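Hanging Laundry from a Folding Table
Wattimena workshop and household notes, updated 16 Oct 2020

Sort by fiber weight before anything goes on a hanger. Knits and light tops in one pile, trousers and jeans in another. Work from a table at hip height and let long pieces hang over the front edge; the drop takes out the worst of the creasing while you deal with the rest. Keep the hangers within reach of the working hand, and pick them up by the hook end so the shoulders are free to enter the garment. 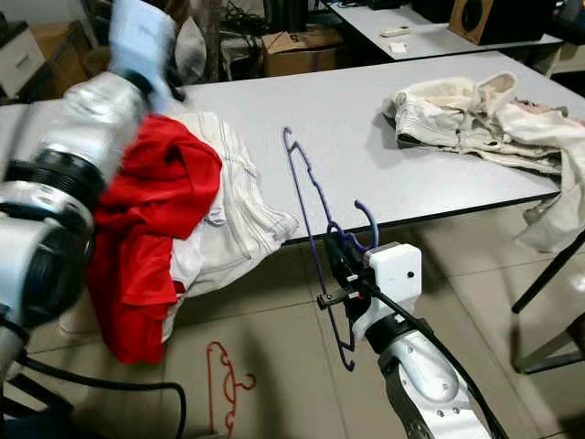 Saodah Subramaniam writes that hip height is too low for anyone over six feet and that she raised her own table 9 cm with bed risers. She also wants it noted that jeans hung by the waistband dry faster than jeans folded over a bar, at least in a humid apartment.

Both points are fair. Risers should be rated for the table plus the wet load. A full basket of denim can be heavier than the table it sits on, so check the leg locks first.

Hanger selection. Coated wire takes up the least rail space and is adequate for shirts. It will mark the shoulders of a wet sweater. Molded plastic is wider and spreads the load better, but cheap ones crack at the base of the hook. I discard any with a white stress line there. The Stollier rail I use is 135 cm long and holds all of a normal wash with a finger's width between pieces.
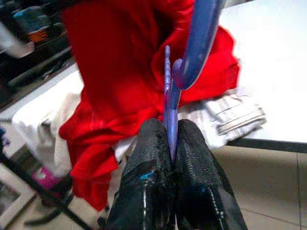

Insert the hanger from the hem on anything with a closed neck. Pushing it down through the collar stretches the rib, and a stretched rib does not recover. Hold the hanger low on the stem, as with the blue one and the red garment, and keep the hook clear of the fabric until both shoulders are seated. Then square the side seams and pull the hem once, straight down.

Dyes. Reds go at the far end of the rail, away from anything pale, for the first 2 washes. Damp contact is enough to transfer color.

Spin speed. Knits at 500 rpm, denim at the highest setting the label allows.

Next update in November: rail brackets and wall anchors.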